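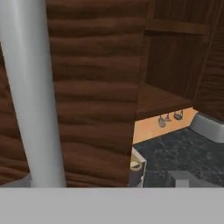
Welcome to the Meltetti gallery! I've been meaning to put this page together since November, when the arm first started putting dishes away for us, and Sharada Menon finally told me to stop talking about it over lunch and just post the thing. So, hello from the kitchen in Ornolmont, where we cook and send out about 2000 meals a week and wash an awful lot of pans afterward.

If you're new: we have one robot arm (we call it Skerkia, after the software) and it gets tried out in a computer kitchen before it gets anywhere near our real shelves. I used to do nothing but dish work. Now I spend two mornings a week at a screen with Larysa Didenko going over practice runs, and the rest of the time I'm back at the sinks like everybody else.

Practice runs
Larysa drives and I complain. She knows the code, I know that a cabinet door never stays where you left it. We go through them before the lunch rush with the blinds half down and a big pot of tea.

The cabinet test
My least favorite for weeks! Doors are hard for an arm. They get in the way of what it needs to see, and then the wrist has to come around without bumping anything on the counter. I've started noticing how I open cabinets at home, and my husband is sick of hearing about it.

Run 684
Elango Kulkarni printed the number on a card and taped it over his desk, because it was the first one where he didn't have to step in. He's very proud of that card.

Morning handover
Kavitha Pinto has the early shift and she writes down everything the arm left undone overnight. The list used to fill the whole page. Some mornings it still does, and then we're all putting away trays at six with our coats on.

The new rota
This was the part people worried about, me included. Three of us moved off late dishes, and I won't pretend everyone was happy at first. Mitali Jayasinghe misses the night crew and the extra pay that came with those hours, and she's asked for that to be looked at again. My back, on the other hand, has no complaints at all.

Training day
A trainer from Thygesen came in and let every one of us hit the stop button, which was a lot more fun than it sounds. Mitali hit it twice. We each know how to pause the arm now, and how to get it going again without calling Elango at home.

Still by hand
Glasses, knives, the big stockpots and anything with a loose lid. Sharada wants lids on the list for the spring, and Larysa made a face when she heard.

More to come once I sort through the rest. If you work here and want something added, leave a note in my tray by the back stairs!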